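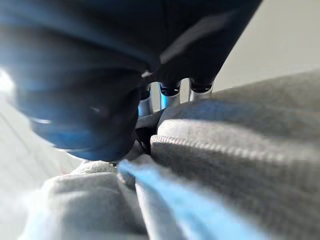

Wrist view, hand pressed into the gray hoodie.

Tuesday, March. Coat stand task, teleop. Hemant driving, me on the recorder, Luzius resetting between takes until lunch and Reto after.

Start 9:10. Left arm homed on the second try, same complaint as last week about the wrist cable being too short when the forearm rolls past the limit. Re-routed it outside the clamp and left it with more loop. No fault after that. Right arm fine all day.

Task as written on the Horkik sheet: take the hoodie in both hands, open it out, get it onto the hook, let go, back off. The sheet says one continuous demonstration with no pauses over two seconds. We are not meeting that. Hemant stops every time before he commits the second hand, and I don't blame him. From the operator's seat there is no feel for how much cloth is between the fingers. He is going by the wrist view, and once the hand is down in the fleece the wrist view is mostly fleece.

Total for the day 42 takes, 29 kept. The rejects, from my log:
- dropped from the left hand while lifting, mostly before 10:30
- zipper caught in the right fingers and would not release
- two where the recorder lost the left wrist stream and I didn't notice until playback
- one where Luzius was still walking out of view

Grip notes. Pinching a single layer at the cuff slips as soon as the arms pull apart. Pressing down into the cloth first and then closing works much better, it gathers a fold and the fold holds. Hemant switched to this at take 11 and the drops nearly stopped. Downside is that the gathered fold is a different shape every time, so the sleeve comes up twisted and he spends a while sorting it out in the air. Montserrat will want to know whether that sorting-out part should be labeled as its own segment or left inside the lift. I left it inside for now. Easy to split later, the timestamps are in the log.

Tension is the other thing. If he pulls the hoodie out straight between the hands he can see where the zipper is and which end he has, but the arms end up wide and he has to come back in toward the pole with the elbows high.

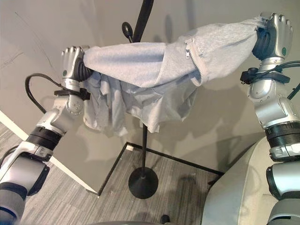
The body of the hoodie hangs down in a bunch while he does this and tends to swing into the pole. Slower is better. We set the velocity scale down one notch after take 15 and kept it there.

Tried hand guiding as well, at Reto's request. Motors in float, one of us on each arm, walking the hands through it. Four takes, logged separately and not in the 42. The motion is smoother and a lot quicker, but our own arms and sleeves are all over the head camera. I would only use these for checking the path. Emil says the policy he trained on the Wieser set with people in view was useless, so I'm inclined to stay with remote.

Storage: 113 GB on the local disk at end of day, copying to Grallberg overnight. Check in the morning that the copy finished before deleting anything. Last time it stopped partway and reported success.

The Torkbridge plan asks for 2,000 kept demonstrations across all garments. At this rate that is a long way off and I have told Reto so. He thinks a second operator on afternoons would help. It would, if the second operator learns the press-then-close grip first and doesn't repeat our morning.

To do:
- longer cable for left wrist (Luzius)
- warning tone when a camera stream drops. I keep asking for this
- ask Montserrat about segment labels before the next batch
- tape marks for the base of the coat stand, it creeps on the carpet when it gets bumped and we were putting it back by eye
- try the hoodie zipped all the way up, see if the fingers still catch

Shut down 17:40. Arms parked, e-stop in, hoodie on the shelf with the others.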